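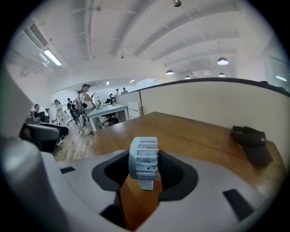
My cousin Lenka Murín cooks at Oravec, a small restaurant in Skosirow with a short menu and a very long queue in August. Last month she was offered the post of head chef and she asked for time to think, which surprised everybody in our family except my grandmother. I have thought about it a lot since then, also at work, where I sit in an open-plan office at a wooden desk the colour of honey and where a promotion means mostly more meetings. In a kitchen it means something else, and I wanted to write down what I understood from her.

I visited her on 6/8/21 and stayed for the whole evening service. She let me stand by the door to the cold store, on the condition that I did not speak to anyone who was holding a knife. I had eaten at Oravec before, but I had never seen it from that side. The old chef, who is leaving to open a place by the lake, hardly cooked. He read the orders aloud, he wiped the rims of plates, he telephoned a supplier about trout. In the middle of the service he had to go out and calm a man who had booked for the wrong evening. Lenka was at the stove the whole time, and I have to say she looked happier than him.

That is her problem. She likes to cook. She makes a sour cabbage soup with smoked plums which I would put in front of any guest, and a potato dumpling that she has changed so many times that my aunt no longer recognises it. If she takes the post, somebody else will make these things and she will taste them with a spoon and say "more salt".

There is also the question of money. The new pay would be 290 more each month, before tax. She would work 5 evenings as now, but she would come in on the mornings as well, to do the orders and the rota. When we divided it by the extra hours, on the back of a bread receipt, we both became a little quiet.

After closing we sat in the yard and ate what was left of the bread with lard and spring onions. I told her that she should say yes, because women are still rarely asked in that town, and she is good. She answered that this is a reason for the owner to ask her, but it is maybe not enough reason for her to accept. I did not have a good reply. I still think it matters who stands at the front of a kitchen, but I noticed how easy it is for me to say it when I am not the one who must be there at seven for the fish.

She has made a proposal to the owner. She wants three months on trial, with two evenings each week at the stove, and the ordering shared with Mukano, the pastry cook, who is much better with numbers than she is. The owner said he will think about it. So now both of them are thinking.

For those who asked me about the soup: she uses dried smoked plums, not fresh, and they go in at the same time as the potatoes. The cabbage she rinses only once. I tried it at home with the plums from our market and it came out too sweet, so next time I will use fewer and leave more of the sour juice in.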